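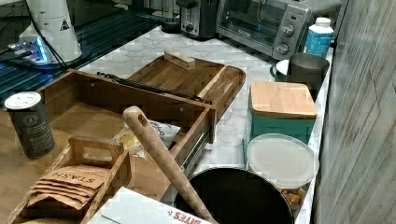 Fuvell Robotics / Teaching Floor / Demonstration Team

A counter with a toaster on it, a drawer left open, a caddy of tea bags, a pan. Most of our work happens on surfaces like that. We show robots how to do small household jobs, by hand or from a set of remote controls, and we do it over and over until there's enough for the software people to learn something from. They sit upstairs. We don't.

The team is part of Fuvell and works out of the ground floor of the Vestergaard building. Started with 2 people and one arm on loan. Now 5 of us on the regular schedule, plus students in summer.

What we do, short version. A person sits or stands at the controls and moves the robot through a task. Tea bag out of the caddy. Lid off, lid on. Drawer open, something in, drawer shut. Everything gets recorded - arm positions, gripper opening, camera views, the lot. One run through a task is a demo. Our biggest set so far has 1,157 demos, all kitchen, and that one took from January into spring.

Two ways of teaching. Hand guiding means you hold the arm itself and walk it through the motion. Good for drawers and anything that slides, because you feel the pull. Also good for beginners. The downside is your own hands and sleeves end up in the camera view, so we mostly keep it for short tasks. Remote control means you move a smaller leader arm and the big one follows. Harder to learn. Cleaner recordings. Most new operators need a week or two before they stop overshooting, and everyone knocks things over. Buy sturdy cups.

We keep the counters crowded on purpose. A robot that has only ever seen one block on one bare table is not much use in anybody's kitchen. So there are boxes with the lid half up, snack bags that crinkle, handles sticking out over things. Operators reshuffle between runs. If you catch yourself putting the canister back in the same spot, move it. 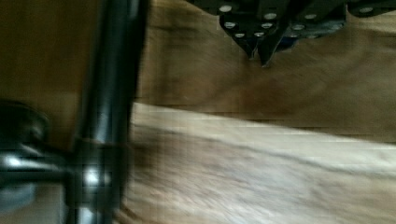 WIRKEN GROUP - remote operation and hand guiding

Wirken is the in-house name for the operators, as opposed to the whole team. It stuck after somebody wrote it on the door. Wood and metal, close up and going fast, is a lot of what a wrist camera gives us and a lot of what we look at on review days. Blur is something we talk to new operators about early. Slow down near contact, go a bit quicker in free space, and don't jerk the wrist. A little blur is fine and we keep those runs.

Who's here

Siu-fong Chung - team lead. Writes the task lists, decides when a set is finished. Came over from warehouse automation. Ask her before you change a task halfway thru.

Kadir Saraç - remote operation and training. If you join us he's the one standing behind your chair for the first few days.

Aksel Skov - hardware. Grippers, mounts, cables, calibration. Looks after Gresell, our own control software for the leader arms, when it misbehaves after an update.

Tove Briem - review and labeling. Watches the recordings, marks where each step starts and ends, throws out the bad ones. A dropped lid isn't automatically bad! If the operator picks it up and carries on, Tove usually wants to keep it.

Asger Hjaltested - operator, and runs the school visits.

How a shift goes

Calibration first. Then warm-up runs that don't count. Then blocks of recording with breaks between, and the breaks are not optional, your hands get sloppy before you notice. Notes go in the log the same day. Short notes are fine. "Handle slipped, redid grasp" is plenty. Kitchen gets reset at the end and food items get swapped out if they're past it.

Visiting

Schools and colleges welcome, small groups. You get to try hand guiding, and the leader arm if there's time. Closed shoes please, long hair tied back. Write to Asger with two or three posible dates and the age of the group. We can't do visits while a set is being finished, so you may have to wait a bit.

Working with us

Operator jobs open up a couple of times a year. No robotics background needed. Past operators have been cooks, a dental assistant, a crane driver. Patience matters more, and being OK with doing the same drawer all morning. Send a few lines about yourself, no cover letter.

Not hiring on the software side from this page - thats a separate team.

Shared 2 times

Comments

marit_h
Came with my class in the spring. The hand guiding was way easier than the leader arm, I could not get the lid on at all. Thanks Asger

D. Pruitt
Do you take part-time operators? Mornings only would suit me.

Siu-fong Chung
Yes, mornings are fine. Send us a note with your hours.

oldbenchhand
We taught paint robots this way years ago, lead it through by the arm and hit record. Nice to see it in a kitchen.

Contact: Demonstration Team, Fuvell, Vestergaard building, ground floor | © Fuvell | Back to top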